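4/7/22
Wahyudi Oei

Picking up from the Perkitz notes. Sim kitchen batch, teleop demos, two arms. Target for this set is 200 clean episodes of the table task, then the drawer task on top. Groreron build, the new one, not the one with the broken contact settings.

Main thing today was the head view. Camera roll is randomized now and the range is way too wide. Config says degrees, loader reads radians, or the other way round, need to check with Ginting side before anyone touches it. Either way the whole room leans over and you end up driving with your neck bent. Doable. Slow on the table task, you lose track of which way is down when you lower onto the paper or go for the bowl.

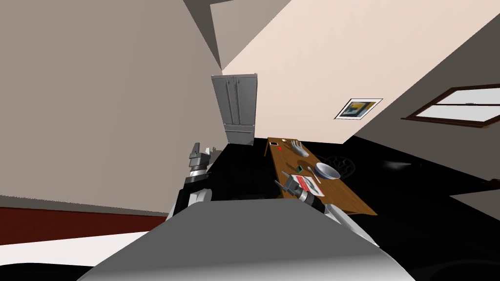
Left arm keeps getting parked up in the air while the right does all the work. Fine for one operator, bad if every demo has it. The policy will just learn left arm = dead weight. Next session: start poses for the left arm drawn from the list, and at least some episodes where left goes first. Put this in the operator sheet.

Also the instruction strings. Three of us wrote them and we all call things differently. "Sheet", "paper", "page". I don't mind variety but it should be on purpose. Will make one list and sample from it.

Old set stands at 2,028 episodes after the dedupe. Went through the tail end of it and there's a lot of dead time at the start, operator sits there holding the trigger and nothing moves. Trim script catches most but it also eats the slow aproaches, so threshold needs to come down. Don't rerun on the originals!! Work on the copy on Broramholm.
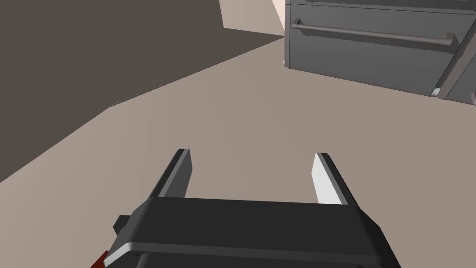 Drawer task: wrist view is the one that matters, head cam hardly helps once you're in close. Approach with fingers open all the way, line up on the bar, then close. People (me) tend to close early and then fix it, and those fixes are in the data as if they were part of the skill. Keep a few, tag them "recovery", throw out the rest.

Wrist camera needs to be saved at the same rate as the joints. Right now 2 streams line up and the 3rd drifts by the end of a long episode. Timestamps look ok so it's probbaly the writer. Not fixing tonight.

To do
- roll range, degrees/radians, ask before changing
- left arm start poses
- instruction list, one file, everybody uses it
- lower trim threshold, test on copy
- writer drift, see if it shows up in short episodes too
- success check on the drawer fires too soon, barely open and it calls it done

The September set had the same success check so those labels are suspect too. Haven't looked.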